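Every few months someone asks me what standard we should use for testing a robot that serves food. And every few months I say the same thing – write down what counts as a spill. Before the arm moves. Before anyone has a number to be proud of.

Most teams don't. They run the task in simulation 1000 times, report a success rate, done. Success at what? Food ended up in a bowl. Fine. Which bowl, how much, and where did the rest go.

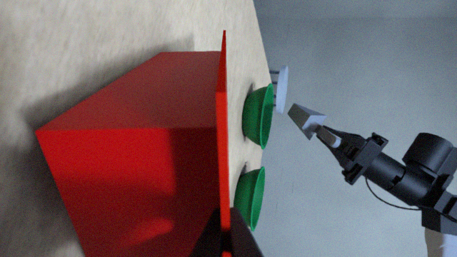

Ateş

I spent March reading test reports for the Wiltitz group, all of them on scooping jobs. Kibble, two arms, two green bowls, a red tray. Simple stuff, the sort of thing you'd give a ten year old to do before school. One report called a run good if the scoop had tipped over a bowl. Another wanted half the pellets in. A third didn't say. All three had a percentage on the front page, to one decimal place, and people were comparing them as if they meant the same thing.

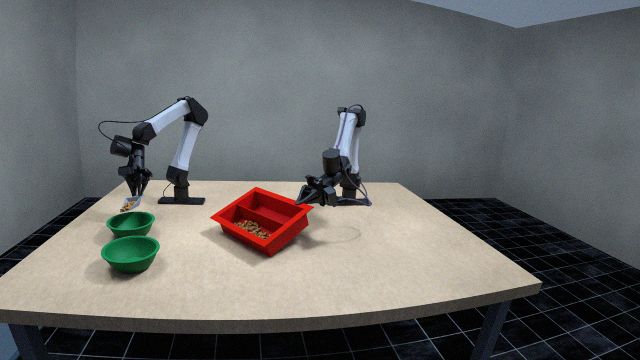

Picture credit: Prileo

So, rules. I'd have four and I'd keep them dull.

State the pass mark first, in plain words a stranger could apply. Count what lands on the table. Pellets on the floor are a failure too, even if the bowl looks lovely. Publish the starting positions, all of them, because a bowl moved a hand's width over is a differnt task. And say what the second arm was for. If it never does anything, test with one and save everybody the bother.

The usual complaint is that this slows things down. Pratham ran 500 trials under a written pass mark and yes, it took longer, mainly the arguing at the start. But the arguing is the work. Better to have it then than when a customer is on the phone asking why there's dog food under the skirting board.

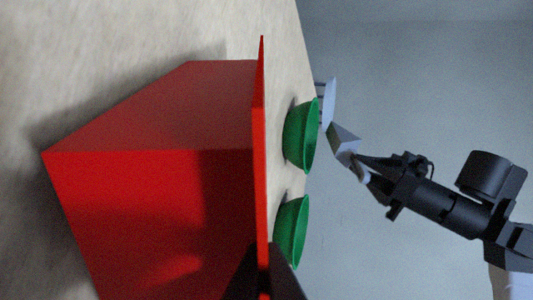 Another complaint, a fairer one, is that simulation forgives too much and so strict rules on top of it are pointless. I half agree. Friction is a guess. Pellets in a simulator don't crumble or go stale or stick to a damp scoop. But a loose rule on top of a forgiving world is worse again, you end up with two lots of generosity and no way to tell them apart.

I'd also want failed runs kept. Whole ones, every camera, not a tidy selection. Storage is cheap and most of what I've learnt about grippers came from watching them miss. At the moment they get deleted once the chart is made, wich is a bit like a kitchen binning its accident book.

None of this needs a standards body. Two pages, agreed before testing, stapled to the results. Wiltitz could start with the next batch and I've told them so.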